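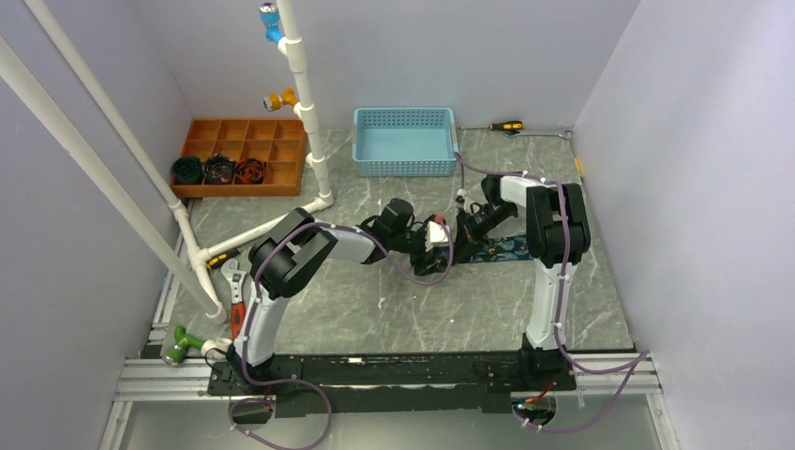

Can a church ask its minister to preach for less time?
It can, provided the minister agrees, and at Drolldale Chapel he has.

News > Church Life > Press Releases

DROLLDALE CHAPEL PUTS THE SERMON ON AN 18-MINUTE LIMIT

Drolldale Chapel has voted to limit its Sunday sermon to 18 minutes, ending a debate that lasted a good deal longer. The motion passed at the April members' meeting by 191 votes to 80, after three speeches in favour of brevity, all of which overran.

The limit applies to the morning service only. Evening worship keeps its present arrangement, under which the preacher stops when he has finished and the congregation hopes to recognise the moment.

The Reverend Ashwin Naidu, minister at Drolldale, supported the change and will be the first to preach under it. "I have been told for years that my sermons had two good endings," he said. "I am now being asked to choose one. Paul talked until midnight and a young man fell out of a window, so there is a warning in scripture, and we have a balcony."

Members who voted against the motion were worried that difficult passages would be hurried or dropped. To meet that concern, the chapel will open a discussion hour after the service, where anyone may question the sermon, ask for the part that was left out, or disagree with it over tea. Attendance is optional and children are welcome.

Kyung-hwa Hyun, who chairs the worship group, said the time saved would go to prayer and to one extra hymn. "Somebody asked if we could simply go home earlier," she said. "We noted the suggestion."

Visiting preachers will be told about the limit when they are invited, and again in the vestry. The chapel considered a bell and decided against it – a small clock will be placed on the pulpit instead, facing the preacher.

The arrangement will be reviewed at the next members' meeting. Speeches there remain unlimited.

Enquiries should be made to the chapel office, which is open on weekday mornings.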